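Plastic bag reuse point moves to ground-floor wall at Womeren offices

3 April 2018
By Bernice Mahama

Staff at the Womeren office building have a new place to leave and pick up clean plastic carrier bags. The reuse point, which used to be a drawer in the second-floor kitchen, is now a stretch of white wall in the carpeted room next to the ground-floor mail desk. Bags hang flat against the wall by their handles, each from a short strip of tape.

The change follows a month-long count in March. Stella Okoth, who handles supplies for the building, recorded 3211 bags coming in with lunch orders, groceries and deliveries. Most were used once. The drawer held 80 bags when folded with care and far fewer when they were stuffed in, and it jammed often enough that people stopped opening it.

Okoth said hanging the bags also makes them easier to check. "With a clear bag on a white wall you can see a crumb or a split seam from the door," she said. "In the drawer you had to pull out every one of them."
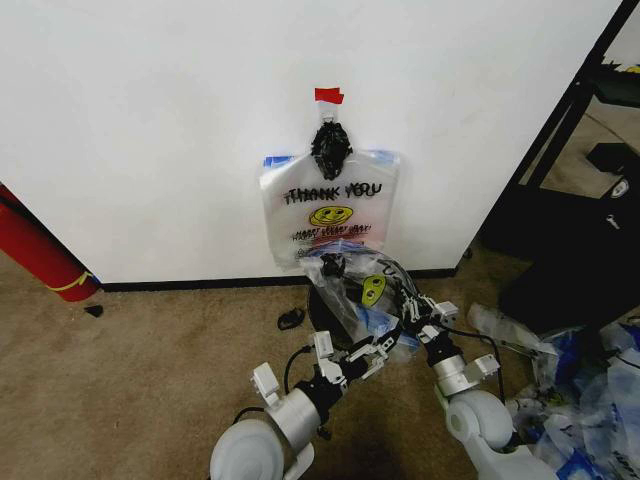 A clear "THANK YOU" bag with a yellow smiley face hangs from red tape on the wall, with a second smiley bag held in front of it.

Tape was chosen over hooks after a short trial. Adhesive hooks left marks on the paint when they were removed, and screws are not allowed under the lease. Several tapes were tested with a bag left up for nine days. Packing tape lifted paint at the corners. Masking tape dropped its bag on the second day. A colored cloth tape sold under the name Hestent held for the full period and came off clean, though it has to be pressed down hard at both ends.

The limit is two bags per strip, both empty. Handles should be gathered together before the bag goes up, so that the weight falls on one point and the bag stays close to the wall. Bags that have carried raw meat or fish are not accepted, and neither are bags with holes larger than a coin. Paper bags still go to the mail desk.

Facilities manager Troels Steinarsdóttir said the baseboard and carpet below will be kept clear for cleaning, and bags found on the floor will be recycled at the end of the day. Heavier reusable bags may be added later - they will need a different fixing, and no date has been set.

Okoth will repeat the count after the summer. Questions about the reuse point can be left at the mail desk.

Filed under: Building News, Waste and Recycling

Recent items
Filip copier paper now stocked on both floors
Second-floor kitchen drawers to be relabeled
Sena Eshun takes over mail desk schedule
Ivero dishwasher: new filter cleaning times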